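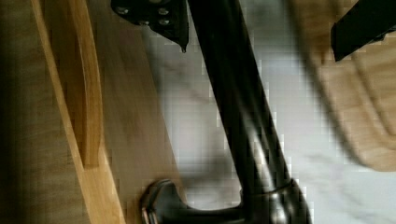 Boards, beeswax and a bit of a confession

Hello again from the kitchen end of the newsletter. I promised last time that I'd write about wooden boards, after three of you wrote in asking what on earth to do with one that's gone grey and furry. I've been putting it off, partly out of guilt. For years I treated mine dreadfully. I left them in the sink, I leaned them against the kettle, and once (only once!) I put one through the dishwasher, where it came out shaped like a roof tile. So please take all of this as advice from somebody who has made the mistakes already.

I've had a good sort through everything wooden this month and ended up with 12 boards, which is silly for a house with two people in it. Most came from car boot sales. One came from my aunt, two were wedding presents, and the long one with the slot for a handle I bought at the Tarkadcombe spring fair and would save from a fire. I do love a slot handle. You can get your whole hand through it, you can hang it on a big hook, and you can carry a loaf and a wedge of cheese out to the garden without doing that awkward pinching thing with your fingertips.

They do collect muck, though, those slots. Flour gets in, then a drip of something, and before long you've got a sort of paste on the inside edge that a sponge just slides over. I use an old toothbrush and a little washing-up liquid, and then I run a dry cloth through the hole and pull it back and forth as if I were drying between a toddler's toes. It takes a minute. Kolbrún Briem, who ran the spoon carving evenings at Kimdale last winter, told me she goes round hers with a scrap of fine sandpaper every so often as well, to take off any roughness where the cut crosses the grain. I've tried it and she's right, it feels lovely afterwards.

Right, the washing. Hot water, a bit of soap, a quick scrub on both sides, a rinse and a wipe. Please do both sides, even if you only used one. A board that gets wet on top and stays dry underneath will start to cup, and then it rocks when you're chopping and drives you up the wall. Stand it on its edge to dry with air all round it, away from the radiator. I used to lay mine flat on the worktop while still damp and then wonder why the bottom smelt like a pond.

Speaking of worktops, if yours is marble (lucky you) it wants a bit of thought too. Lemon juice and vinegar will leave dull marks on it, and they're far quicker about it than you'd expect. I always do my lemons on wood, well back from the edge, with a cloth handy. A folded damp tea towel under the board keeps it from skating about, too. Just don't leave the towel there all afternoon, or you're back to the pond.

Now the oiling, which is what most of you really asked about. I use food-safe mineral oil, the plain sort from the chemist. Olive oil and sunflower oil are a bad idea. They go sticky and then they go off, and you'll be sniffing round the bread bin for a week trying to work out what's died. Sofia Antunes swears by walnut oil and says it dries harder, and her boards do look wonderful, but walnuts are no good for anyone with a nut allergy and my nephew visits a lot, so I've stuck with mine.

What I do is this. Make sure the board is properly dry, overnight dry. Warm the oil a little by standing the bottle in a jug of hot water. Pour on more than seems sensible, rub it in with a bit of old T-shirt along the grain, and don't forget the edges and the inside of the handle. The end grain drinks it up like nobody's business, so go over that twice. Leave it for a few hours, or until morning if you can bear to have it hanging about, then wipe off whatever's left.

After that I put on a bit of wax. I make mine in an old jam jar, four parts oil to one part beeswax, melted together slowly in a pan of simmering water and stirred with a lolly stick. It sets to something like soft butter. My jar cost next to nothing and has lasted since last March, though I'll admit the first batch came out so hard I had to chip at it with a teaspoon. Too much beeswax. If that happens to you, just melt it again and add more oil.

If your board has gone really grey and rough, don't throw it out! Scrub it with coarse salt and half a lemon, rinse it, let it dry for a couple of days and then sand it. Start with 120 grit if it's very bad, work up to something finer, and always go with the grain. Between the last two sandings, wipe it over with a damp cloth and let it dry again. That brings all the little fibres up so you can sand them off in one go. I did my aunt's board this way and it went from something I was embarrassed to put cheese on to a gorgeous pale honey colour. I was so pleased that I texted a photo of it to people who hadn't asked.

Cracks are a different matter. A short hairline at the end can be lived with if you keep it oiled and clean. Anything you can get a fingernail into, I'd retire from raw meat and use for bread, or stand a plant on it. I know some people glue them. Pieter Timmermans has glued the same board three times and has the clamp marks to prove it, and I've given up arguing with him.

As for where to keep them, I'm still undecided. I had them stacked flat in a cupboard, which was tidy but meant that the one I wanted was always at the bottom. Then I tried a plate rack, and that worked for the small ones. The long ones now stand upright at the back of the worktop, a finger's width apart, and I've finally stopped knocking them over when I reach for the salt. If anyone has a clever way of storing the paddle-shaped sort, do let me know, they're the devil.

A couple of bits and pieces before I go. Thilini Sheikh has kindly offered to run a board mending afternoon in the side room at Hokevell in the spring, starting at 2 o'clock. Bring your sad boards, some rags you don't mind losing and an apron. She'll have sandpaper and oil, and I'll bring the wax. There's space for 35 people if we squeeze up a bit, so put your name on the sheet by the door.

Tiago Loureiro is also after offcuts of beech or maple, anything longer than a ruler, to make bread boards for the summer stall. You can leave them in the crate at Skyrme, but please no pine and nothing with paint on it.

And to the reader who asked whether you can revive a board that's been through the dishwasher: I tried, with wet towels and a pile of cookery books on top. It flattened out a bit. It's under the geraniums now.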